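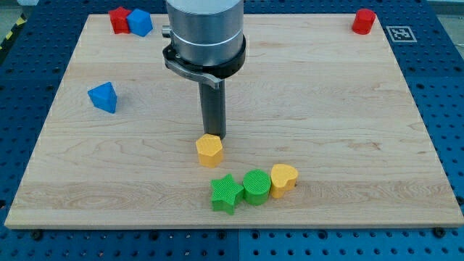
Baketent Tabletop Push Station
Demonstration recording cell for contact-rich manipulation

Overview

The Baketent Push Station is a fixed cell for recording teleoperated pushing demonstrations. The operator moves a single rigid finger over a flat work surface and slides blocks into a requested arrangement. Arm state, operator command and camera streams are written to one episode file on a shared clock. The station is supplied by Grimex and integrated on site by Değirmenci.

Work surface

Maple board, clear finish, set on a perforated mounting table. Boards are interchangeable and can be turned over when the upper face is worn. A square fiducial marker on the table beside the board gives the cameras a fixed reference. Do not move the marker between calibration and the end of a session. If it has been disturbed, recalibrate and discard the episodes recorded in between.

End tool

Single straight finger on a clamped collar. No moving parts, no air line. The finger is held vertical in software and its tip height is limited to a band above the board. Default clearance is 4 mm. Tool change requires one hex key; repeat the tip calibration afterward.

Block set

Solid prisms in plain colors. Shapes include star, heart, hexagon, triangle, cube and cylinder. The same shape may appear in more than one color, so instructions should name both ("push the red star to the blue cube"). Replacement blocks are sold singly. Mixing worn and new blocks in one set is permitted but should be noted in the session record, as sliding friction changes with wear.

Recording

Episode length: 80 s maximum, adjustable downward
Instruction entry: typed or spoken, stored as text with start and end times
Episode end: operator pedal or timeout
Rejected episodes: kept, flagged, excluded from export by default
Export: per-episode files with a session index

Long sessions may be recorded continuously and labeled afterward. In this mode a second person reviews the video and writes an instruction for each segment. Segments may overlap. The labeling tool runs on a separate workstation and does not need a connection to the arm.

Reset

The station has no automatic reset. Operators may scatter the blocks by hand with the arm in hold, or use the finger to break up the previous arrangement. Finger resets can be exported as ordinary episodes. Set the reset flag if they are to be filtered out.

Reference installation

Andon runs the station with two trained operators, Canan Bozkurt and Arif Sheikh, and has exported 715 accepted episodes since July. Labeling is done by Anitha Joseph.

Supplied items

Mounting table, one maple board, end tool, block set, marker card, foot pedal, recording software. Arm and workstation are quoted separately. Lead time is 12 weeks.

Technical contact: Birsen Kaplan, Grimex
Integration: Ozan Işık, Değirmenci

Page revised 2026-09-16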